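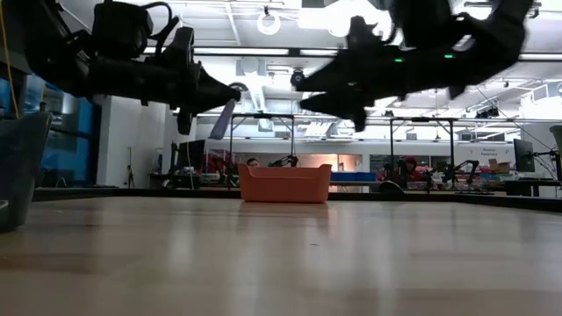

Teaching a two-armed robot a chore by remote control is mostly housekeeping, and it took me a whole winter of bad recordings to believe that. I used to sit down at the leader arms (the pair you hold, so the pair on the table copies you), wiggle everything to make sure it was alive, and start recording. Now I have a little list, and I'm putting it up because people keep asking me for it and I'm tired of retyping it! First thing on the list is the start pose. I like both grippers up and facing each other over the middle of the table, fingertips nearly meeting, with one bin left right under them as a target. An orange bin is great for this, it jumps out against a light wood tabletop, and if the tips don't line up over it you know one arm has drifted before you've wasted a take.

Start pose, continued. Write it down or save it. Don't eyeball it from memory after lunch. Every take should begin and end there, and I count a slow two before I move and another slow two once I'm back, so there's a clean bit at both ends to trim to.

Wipe the table. Shiny wood under overhead lights gives you glare, and a smudge that you can't see from your chair may be a big white blob to a camera down low. I use a barely damp cloth and then a dry one. If you can kill one bank of lights without making the room gloomy, try it both ways and look at the camera view before deciding. Then leave the lights alone until you're done for the day!

Slow down, but not too much. My first batch of spoon sorting was 140 takes and I threw out all but a handful, because I was moving like I was defusing something. Robot learns slow, robot does slow, and it also learns all your little hovering pauses, which look ridiculous when they're played back by a machine. The speed I aim for now is the speed you'd use to put away somebody else's silverware. Steady, a bit careful, no dawdling.

Look at the wrist view, not at the table. This one is hard! Your eyes want to go to the real spoon on the real wood, and you can see all sorts of things from your chair that the arm never will. If you can't tell from the cameras where the handle is, then the recording doesn't have that information in it either. I taped a piece of cardboard to the side of my chair as a blinder for a few days and it cured me.

Keep the fingers slightly open when you travel. I mean a finger's width or less. Wide open, they knock into bin rims and hide half of what the wrist camera is looking at. Fully shut, you have to open them at the last second right over the spoon, and that's when you bump it. 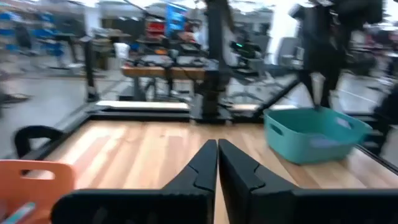

Benedicta Zakaria wrote to say she does it the other way, with the gripper closed until it's right above the handle, and that her pickups got much cleaner once she stopped changing her mind from take to take. She also thinks I'm too fussy about speed and that a few clumsy grabs should stay in, as long as you recover and finish, so the arm sees what getting out of trouble looks like. I'll give her the second one. I used to delete every fumble, and I ended up with an arm that picked up a spoon beautifully or, if it missed, closed on nothing and carried the nothing over to the bin with great confidence. Now if I miss, I back up a little, look, and go again, and the take stays. What I still delete is anything where I dropped a spoon off the table or reached in with my own hand. As for open or closed, pick one and stick to it, she's right about that too.

Move the bins around. Not during a take, between takes. If the green one lives in the same corner all afternoon, you've taught the arm a corner. I shuffle the bins every 7 takes, which is a number I got from nowhere except that it's how long it takes me to want to stand up anyway. Keep them out near the edges so both arms have room in the middle, and turn one sideways now and then.

Drop the spoons, don't lay them out. If you set them down by hand they'll all end up neat, with the handles pointing toward you, because that's how people put down spoons. I hold a bunch a little above the table and let go. Ugly piles are good! Handles half under other things are good. The only ones I fix are the ones that landed where neither arm can reach.

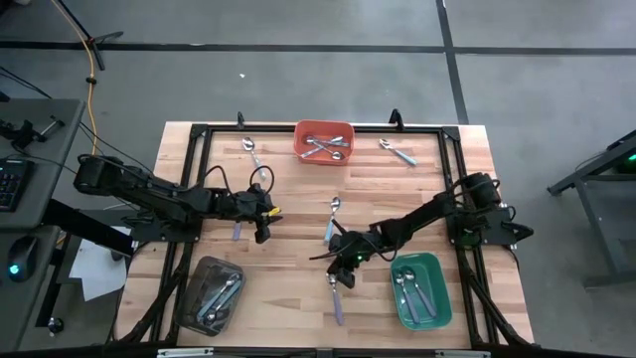

Colored handles help a lot when you're starting out, by the way. Plain metal against pale wood is a tough thing to see, and a beginner (person or robot) does better with something that stands out. Get the colored ones working, then bring in the all-silver ones a few at a time.

Decide which arm gets what before you sit down. My rule is that the near arm takes it, and anything in the middle goes to the right one. You don't have to use my rule, but you do need some rule, or you'll dither over the middle spoons and the arms will dither right along with you. Same for handing things across. Either you hand over or you don't.

Rest your elbows. I built a dumb little padded shelf out of a shelf board and an old bath mat and it did more for my recordings than any setting I've ever touched. When your arms get tired they sag, and the robot's arms sag too, and suddenly the fingers are scraping wood. I stop after an hour, get some water, and do the boring part, naming files.

About names. Put the task, the month and a plain word for the layout right in the folder name, so it reads something like "spoons April bins apart". I have a folder called Ganton with 364 takes in it and I could not tell you what I meant by that. I've been through it twice.

How many takes do you need? For one simple pick-and-place I start checking results at roughly 100 and decide from there. If it's failing in one particular way, say it always misses spoons by the far rail, record more of exactly that and don't bother padding out the easy stuff.

Last one is cables. Look along each arm before every session, swing it gently through its whole reach, and see that nothing snags on the table rail or loops down in front of a camera. Velcro ties are better than zip ties for this since you'll be redoing them. Keep a few stuck to the underside of the desk.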